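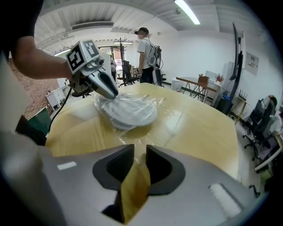
How many people can sit at the Clarnlow table?

Eight people fit at it in ordinary chairs, or six if they are the kind who bring laptops, chargers and a second drink.

Tables > Large tables > Workroom and kitchen > Clarnlow

Clarnlow Large Table
by Droltatell

Price: $2454
Delivery: $219, to the room of your choice, provided the room has a door

The Clarnlow is a big table. We have tried over the years to find a more exciting way to put that, and we have had help from people who charge for it, and we keep coming back to the same four words. It has a large flat top in light yellow wood grain with a glossy finish. The corners are rounded. It stands where you put it and holds up what you set down.

It was drawn up by Mogens Steinarsdóttir for our own workshop kitchen, where the previous table was two smaller tables that did not agree about their height. Anyone who has eaten lunch across a gap of half an inch will know why he felt strongly. Customers who came in to look at shelving began asking how much the table was, and were told it was not for sale. After a while it was.

The top

One surface, no seam down the middle, no leaf to pull out, no hinged part to trap a finger. Mogens considers the extending table a device for finding out which of your relatives read instructions. If you need more table on holidays, we suggest buying the larger amount of table in the first place and having it all year.

The color is a warm, light yellow. Our catalog calls it Karnov, and customers call it "the yellow one," and both will get you the same table if you phone. It cheers up a room with brick in it and does no harm to a room painted white. Next to black office chairs it looks as if you meant it. We do not offer it in gray. Everything else is available in gray already, from everyone.

The gloss is real gloss. It reflects the ceiling light, and if your ceiling light is ugly you will now see it twice. Some buyers ask for a matte version after living with theirs for a week, and by the second month they have usually changed the bulb. In return the finish wipes clean with one pass of a damp cloth, and crumbs have nothing to hold on to.

The corners

Rounded, all of them, to a radius that Mogens settled on by walking past the table in a hurry. You can still bump into it. You will just be less interesting to a doctor afterward. People with small children tend to thank us for the corners, and people without small children tend to discover them with a hip at some point in October, when the clocks and the lamps are not yet in step.

What people use it for

Eating, in theory. In practice the Clarnlow spends most of its life as the place where things go before they have a place. Mail. Coats. The box from the box. Sets of plates still in their plastic, waiting for someone to decide whether they are for every day or for company. It is a very good table to unpack on, as you can spread the contents of a whole cupboard across it and still have a clear end for coffee.

We have sold it to offices, two church halls, a bakery, a sewing school and a man who would only say that it was for maps. Offices like it for meetings where everybody has to see the same large sheet of paper. The bakery uses theirs for boxing up orders and is under strict instructions from us not to knead on it, and we choose to believe them.

If you are packing rather than unpacking, a few notes from our own dispatch bench:

Work from the middle out. The temptation is to stack along the edge nearest the door, and then somebody comes in through the door.

Plates, lids and shallow dishes slide on a glossy top when they are wrapped in plastic. Lay a towel under the stack. Any towel will do, including the one you are ashamed of.

Cut tape in the air, or on a mat. The finish will put up with a great deal, and a box knife is outside that great deal.

Keep one end for finished boxes and one for the rest. This sounds too simple to print. Jasper Timmermans, who runs dispatch, has asked us to print it anyway.

Specifications

Length: 96 inches
Width: 42 inches
Height: 29 inches
Weight: 170 pounds, all of it noticeable on stairs
Top: light yellow wood grain, high gloss
Corners: rounded
Color name: Karnov
Legs: supplied separately in the same delivery, with bolts and the wrench
Assembly: two adults who are on speaking terms
Item number: 4000

The item number is 4000 for no reason except that the person who set up the stock system liked the look of it. There are not 3999 other tables. Please stop asking to see them.

Will it fit?

Measure the room. Then measure the door, the hallway, and the bend in the hallway that you have stopped noticing. The top travels on its long edge and needs a straight run to turn into the room. If your building has an elevator, measure the inside of it corner to corner, and do not rely on the figure on the brass plate, which refers to how many people it can hold and assumes they are all standing up.

Leave three feet behind any chair that a person will want to get out of. Office chairs on casters need more, as they tend to drift. Along a wall you can get away with less if that side is for people who arrive first and leave last.

Before ordering, lay newspaper on the floor to the size of the table and leave it there for two days. You will learn how you walk through your own room. It is also the cheapest version of this table that we know of, and a few people have stopped there.

Putting it together

Lay the top face down on the blanket it came in. Fit the legs finger-tight, all of them, before you tighten any. Then go around with the wrench. Turn the table over with one person at each end, lifting and not dragging, and agree beforehand which way you are turning it. The feet have levelers that screw in and out, so an old floor can be brought to terms. A folded piece of cardboard also works and has a longer tradition behind it.

The wrench is a good one. Keep it somewhere. It will be gone by the time you move.

Care

Wipe with a damp cloth, then a dry one. Dish soap is fine in the amount you would use for one cup. Skip scouring powder, steel wool and anything with a picture of a lightning bolt on the bottle.

Hot pans want a trivet. Coffee cups do not need a coaster, although your mother may take a different view and we are not going to get between you. Fine scratches come with use and show mostly at a low angle, in the evening, to the person who paid for the table. Ásgeirsdóttir polish, sold in our small goods section, takes down the lighter ones. The deeper ones can be covered with a fruit bowl.

Permanent marker comes off with rubbing alcohol if you get to it the same day. Test on the underside first. We know you won't.

Delivery and returns

Delivery is by our own van, with two people and a set of straps. They will carry the table in, put it together if you ask, and take away the cardboard. They will not move your old table, give an opinion on your old table, or be talked into taking it home.

Returns are accepted within thirty days if the top is unmarked. Keep the blanket and the corner guards until you are sure. Should the table arrive damaged, write to us before you put anything on it, tempting as that will be, and send the label from the carton. We replace tops separately, so you would keep the legs you have already gone to the trouble of attaching.

What buyers have told us

"Seats all of us with room for the dog's elbows."

"Bigger than I thought. I had the measurements. I have no defense."

"Took one star off for the reflection of my ceiling fan, put it back on after I dusted the fan."

"We got it for meetings. The meetings are the same, but there's more room for sandwiches."

"Husband says it's too yellow. Table is staying."

Goes with

Clarnlow bench, same length less a hand's width, so it slides under. No back, which keeps dinners short.

Felt pads for chair legs, in a sheet, more than you need.

Clarnlow small table, for those who read the section on hallways and thought better of it. It has the same finish and rounded corners, and seats four.

Stock

In stock in Karnov. Tops are made in batches, and when a batch is gone the next is a few weeks behind it. We can hold a table for you while you have the conversation at home. Call and ask for dispatch, and if Jasper answers, have your hallway measurements ready.

Page last checked 31/05/2018

14 comments | 37 shares

Droltatell Tables and Shelving | Contact us | Delivery and returns | Copyright Droltatell, all rights reserved | Back to top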